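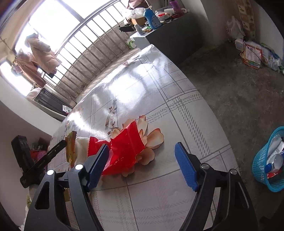

Work on the Suvura claims archive went slower than the proposal promised, and I would sooner say so at the start than have it found in the annex. The grant pays us to check what people have said about the Suvura dam failure against the records that survive, official version included. We had our last review of the June batch over snacks, and a crumpled red wrapper lying on an artificial flower was tidier than most of the sourcing we looked at.

Records. We have now logged 2152 pages from the Hilta inquiry. The inquiry's summary says the gate logs were "complete." They are missing 20 pages, and the page numbers skip without a note. Several websites call this proof of a cover-up. It is proof of missing pages. I have asked for them twice and been told each time that the request is with another office.

Claims. Of the 40 claims we agreed to test, most trace back to one newsletter, Zodton, which quotes an unnamed engineer. Later writers quote Zodton, then each other. Bindu Shenoy followed the chain backward and could not find the engineer's statement in any form. We have marked those claims "no source found" and left it there. Two claims did hold up, both concerning the time the warning was sent, and both embarrass the inquiry more than its critics.

Software. The Raju text-matching tool was sold to us as a time saver. I have not seen the time. It flags ordinary phrases as copied and misses plain rewording, so every match is still read by hand. I do not recommend renewing it.

Next period. We will finish the gate logs, publish the claim sheets with scans attached, and file a formal appeal for the missing pages. The budget is on track apart from copying fees, which are itemized in the annex.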